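4. Data collection and wrist-view results

This section covers the letter-piece task and what we got from it. Code and splits were frozen on 12/8/25, numbers below are from that freeze and not from the workshop draft.

4.1 Task

The task is called Lirell in the tables. The arm places flat colored bars and arcs on a white table so they form letters, and letters form a short word. Straight bars plus semicircular arcs, nothing else. Pieces have holes near the ends. We do not use the holes for grasping but they turn out to matter for pose – see 4.3.

Why letters. The goal is easy to state, a person can judge the result in a second, and one letter shares parts with the next. A B and an R both need a stem and an arc. So a policy that only memorizes a layout should fail when the word changes, and that is what we wanted to measure.

4.2 Recording

We recorded 476 episodes by teleoperation at the Tenbridge site, most of them in September. Of these 400 go to training. The rest is held out. Operators were told to keep the gripper open when travelling between pieces and to come in low. No other style rules. Some operators are much slower than others and we left that in, no time warping.

Only the wrist view is used as image input. An outside camera was tried early and dropped, gain was small and calibration kept drifting. Figure 3 has two wrist views, one with a word laid out and one with pieces apart on the table.
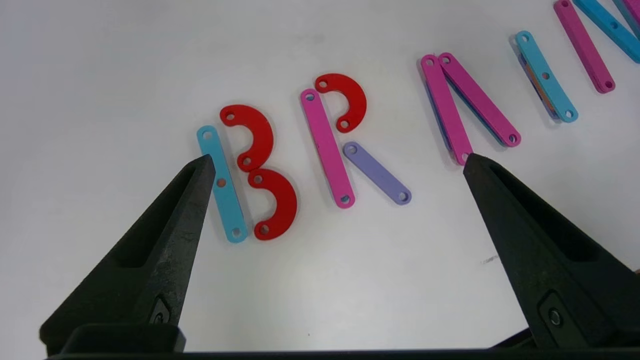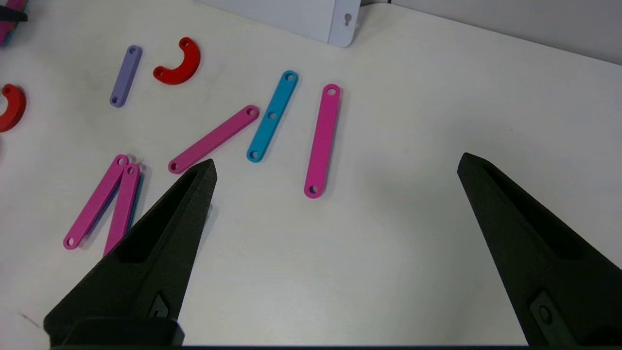 Figure 3. Wrist-camera views from the letter task, both gripper fingers in view.

Why not add a depth sensor to the wrist? The pieces are thin and lie flat, so at our working distance the depth reading was mostly noise, and the color image gave better edges for less weight on the arm.

4.3 Method

Baseline is plain behavior cloning, called Hestutden in Table 2. Our variant, Isah, adds one auxilary head which predicts the in-plane angle of the piece nearest the midpoint between the fingertips. Labels for this head come from the hole positions, fit offline, no hand labeling except for a check set of 200 images. The head is thrown away at test time.

Stacked pieces are the hard case. When one bar sits on top of another only a thin edge of the lower one shows, and the angle fit can grab the wrong one. We give those samples a lower loss weight. Dropping them completely was worse – the policy then hesitates over stacks and sometimes never closes.

Arcs have a different problem. An arc has two end holes like a bar, so hole fit alone cannot say which way it opens. We add a sign term from the color mask. Crude but cheap.

4.4 Results

Isah beats the baseline on held-out words and the gap is larger on words with arcs in them. On training words the two are close. Full numbers per letter in Table 2. Angle error drops most for bars, less for arcs, and we think the mask is to blame there as it bleeds when two red pieces touch.

Failure types, from reading the rollout logs:
Wrong piece taken from a stack.
Right piece, placed with the end overlapping its neighbor.
Finger nudges a finished letter on the way out. This one is common for words with 6 letters, were the space gets tight.

The last type is not punished by our success rule unless the letter becomes unreadable. A stricter rule changes the absolute scores for both methods but not the order.

4.5 Limits

One table, one gripper, one set of pieces. Light was even in all the recordings and we did not test under side light. Word length was capped so everything stays within reach. Operators also chose their own build order, so the data mixes stem-first and arc-first habits. We did not separate the two. Split by build order is left for the next version.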